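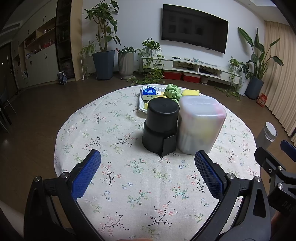

Fig. 1. The round table, with the tray at the back.

Where Things Live: Clutter in a Shared Living Room
Nivaldo Assunção, Drumbridge College, October 6, 2025

My first topic was urban drainage. Then I looked at my own table and lowered my ambitions.

The question was what a table collects when everybody agrees it should be kept clear. The tray is meant to be the answer. It holds tissues, a sponge and a light green cloth, all things for cleaning the table, which they mostly do by sitting on it. The frosted container was given no category in my first draft and "misc." in my second. My tutor circled both. 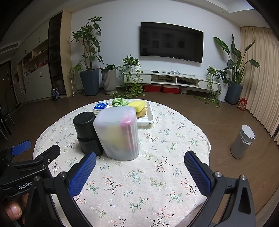

I tried the same sorting rules on the rest of the room. The red boxes under the TV cabinet do well, having lids. The remote lives on top of the cabinet, at least on paper. The plants I left out of the study, as they have more floor than I do and show no sign of giving it back.

Limits: one room, one table, and a flatmate who tidied before 2 of my visits to my own lounge. I had planned 20 entries in the log and managed 5. The rest will follow in January, drainage permitting.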